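Members' forum: changes to notification settings and message retention

The move of the Cunlow members' forum to the new server was completed on Sunday, September 7, 2025. Accounts, profile pictures and group memberships were carried over. Notification settings were not, as the old software stored them in a format the new one cannot read. Every account has therefore been set to the default, and members who had changed theirs will need to do so again.

The default is a daily digest, sent at 7 in the morning, listing new posts in the groups you belong to. Replies to your own posts are included in the digest and are also shown under the bell symbol when you log in. To change this, open your profile, choose Settings, then Notifications. Each group can be set separately to one of 3 levels: every post, digest only, or none. The level you pick applies to e-mail and to the phone app alike. The two cannot yet be split.

Direct messages are handled apart from groups. An e-mail is sent for the first unread message in a conversation and then no more until you have opened it. Members of the Brustberg group, where conversations tend to be long, asked for this in March, and it replaces the earlier behaviour of one e-mail per message.

Retention has also changed. Direct messages are now kept for 82 weeks from the date of the last reply, after which the whole conversation is removed from both accounts. Group posts are kept for as long as the group exists. If you delete a group post, its text goes at once but the replies stay, under a line reading "post removed by author". Attachments to a deleted post are removed overnight.

There were 478 conversations on the old server in which one of the accounts had already been closed. These have been moved as read-only. You can search and export them, but the reply box is missing and there is no setting that will bring it back.

Sharing a link to a post now works as follows. A link from an open group can be read by anyone who has it. A link from a closed group leads to the log-in page, and after that only to the post if the reader is a member of that group. Links copied before the move still work for open groups. For closed groups they return a "not found" page and must be copied again from the post itself -- the old addresses contained a group number that no longer exists. Lucienne Poulain is correcting the ones in the pinned posts of the Alcantara and Plestov groups. Links in ordinary posts will be left as they are. 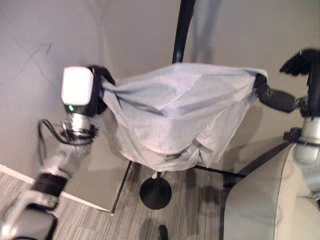 Preview cards for outside links are switched off for the time being. The server fetched each page again whenever a post was opened, which slowed down the longer threads. A stored preview, fetched once when the post is written, is being tested in the Plestov group. Until it is available elsewhere, a pasted address appears as plain text and can be clicked as usual.

Two faults are known. In the phone app the unread count may stay above zero after all messages have been opened; logging out and in again resets it. In the browser, mentions of names containing accented letters are not picked up from the keyboard list. Typing the @ sign and the full name without accents does work, and the name is then shown with its correct spelling.

Reports of other faults should go to Lăcrămioara Tănase through the Help group, with the name of the browser or phone and the time at which the fault occurred. Please do not send passwords or screenshots of direct messages. The Help group is open to all accounts and is set to "every post" for moderators only.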